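The flat above the bakery, and what I learned about moving

I have now moved house often enough to have opinions about tape. The brown sort that comes on a squeaky roll is fine. The clear sort splits into ribbons and will have you picking at it with a thumbnail at two in the morning, reconsidering your life.

This time it was Tedville to Lins, 49 miles, in August, during the one hot week we were allowed. The van firm was called Cernen and quoted me £467, a figure so oddly exact that I assumed someone had done sums. The sums did not include the piano stool, the bicycle, or the second flight of stairs. Todor, who came to help and mostly helped with the biscuits, said I should have haggled. Todor has never haggled for anything. He once thanked a parking machine.

Before the move I read a great deal of advice, nearly all of it written by people with very few belongings. Label every box on two sides, they say. I labelled every box "kitchen or misc", which was true of every one of them. Start a month early, they say. I started with the books, because books feel like progress, and then had nothing to read for three weeks except a 1968 guide to pruning that had slipped behind the radiator. I don't have a garden. I do now know what to do with a neglected pear.
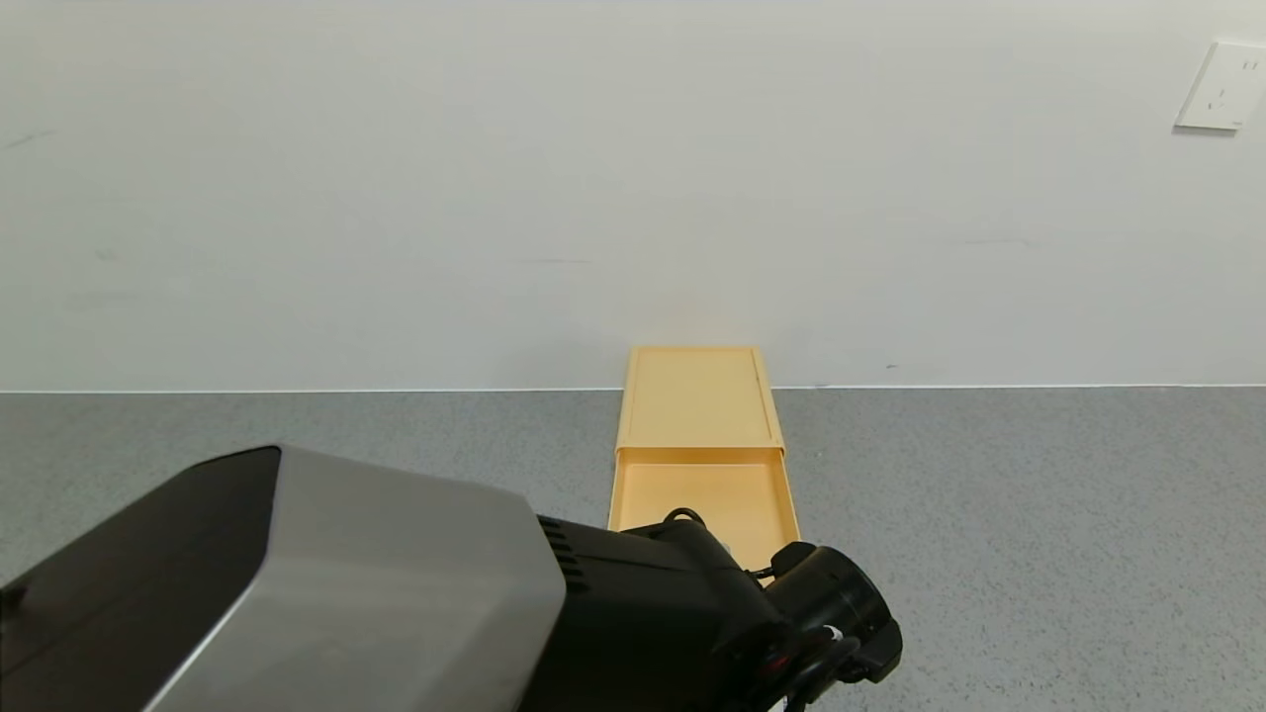

So what should you pack last?

The kettle, two mugs, a towel, loo roll, a phone charger and whatever you use to open boxes. Put them in a bag and keep it on your lap, even if the driver looks at you.

I did all of that except the box opener, and got into the first one with a door key. It was full of other keys. I have no idea what any of them are for and I have brought them through four homes.

The new landlady, Mrs Štěpánek (Štěpánka, she insists, though I haven't managed it yet), gave me a tour that lasted nearly an hour for a flat with three rooms. Most of it was about the boiler. It is a Trutier, it has moods, and it must not be spoken of as old. She also told me the bakery downstairs starts at four in the morning, which she offered as a selling point. For the first week I woke at four and lay there hating bread. Now I wake at four, want a roll, and go back to sleep.
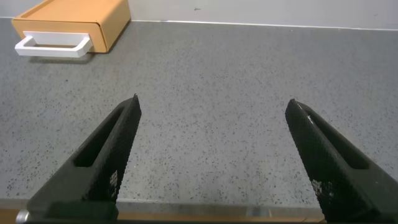
Things I paid to move and should not have

A fish kettle. A box of up to 200 takeaway menus from restaurants in Tedville, several of them shut. The left half of a pair of curtains. One ski.

I've offered the ski to Todor, who says he'll think about it.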